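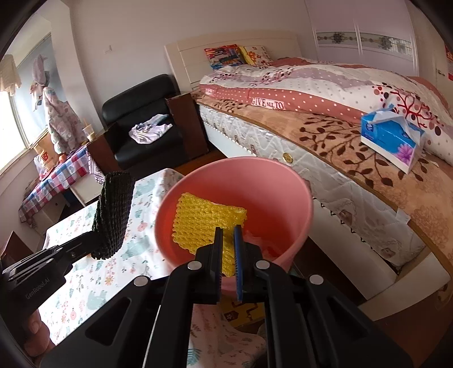 *Reading time: 4 minutes, or one cup of coffee if you follow the links between sections*

# Talto: household handling clips from Ullcombe Home Help

Talto is a set of 947 short clips of ordinary household jobs, recorded with hand-held grippers by the people who do those jobs for a living. It was put together at Ullcombe Home Help, where we clean, tidy, wash up and change beds in other people's homes. I'm Réka Hajdu, I ran the housekeeping rota for a long time before I ran this, and I've tried to write the card so that my colleagues can read it as easily as the engineers can.

## What's in it

Each clip covers one small job from start to finish. You'll find sponges and cloths being picked up and put down, bowls and cups being moved, bedding being folded back, tissues being pulled from boxes, and a good deal of plain tidying. A yellow mesh sponge in a pink bowl may not look like much of a challenge, but soft things that squash and spring back take up a large share of the set, and our staff had strong feelings about which ones were the most annoying to grip!

The rooms are lived-in rooms. There are patterned tablecloths, quilts with writing on them, clothes on chairs, cushions, toys, fruit. We asked staff to leave things where they found them before recording, so please don't expect tidy backgrounds.

| Field | Contents |
|---|---|
| `job` | plain name of the task, in the worker's own words |
| `room` | bedroom, kitchen, bathroom, hall, other |
| `surface` | where the object sits at the start |
| `soft` | yes / no / partly |
| `redo` | yes if the worker wanted a second go |
| `note` | free text, often blank, sometimes wonderful |

The `job` field has not been cleaned up. "Wring-out sponge" and "the scrubby one" can be the same sort of object, and we decided to keep both. If you need fixed labels, there is a mapping in `labels_brunberg.csv`, named for the office where we argued it out one very long Tuesday.

## Who recorded it

22 of us took part, all regular Ullcombe staff. Recording was paid at the normal hourly rate and counted as working time, travel included. Sessions were capped at 15 minutes, with a proper break after each one. The cap came from the staff: holding a gripper out in front of you is a different kind of tired from scrubbing, and it goes straight to the wrist and forearm.

Anyone could stop, skip a home, or take their clips out later without giving a reason. Householders signed a separate form and chose which rooms were open to us.

## What it changes for the people doing the work

I'd like this section to be read even by those who only came for the files, because it was the hardest one to agree on.

People were worried, and they said so at the first meeting. Were we teaching a machine to take our hours? The written agreement with Arriaga, who build the arm we hope to try, says that no one's contracted hours may be cut on account of the trial, and that staff choose which jobs are handed over first. Top of their list was anything involving long stretches of bending. Bottom of it was making up the bed while the client sits and chats, and I don't think anyone had to explain why that one should stay with us.

Something else came out of the recordings that I hadn't planned for. Newer staff began watching the clips to see how the older hands went about things, and the older hands were (a bit shyly) pleased. We now set aside paid time for it. Pay grades haven't caught up with that kind of teaching yet, and the question is open with management.

## Known gaps

- Bedrooms and kitchens are well covered, bathrooms poorly.
- Daytime visits only, so there is very little lamplight.
- Hands appear in some clips. Faces should not; if you see one, write to us and we'll pull the clip.
- Left-handed workers are few, and their clips are marked in `note` only.
- A gripper held by a person moves as that person moves. Please don't read the speed of a clip as a target for a machine, and never as a target for a worker.

## Using Talto

Research and teaching use is welcome. The license rules out using any clip to rate, time or discipline staff, at Ullcombe or anywhere else, and that clause was written by the people who made the recordings.

Corrections go in the issue tracker or, if you'd prefer, in a note to the housekeeping office, where I pick them up after the morning rota is out.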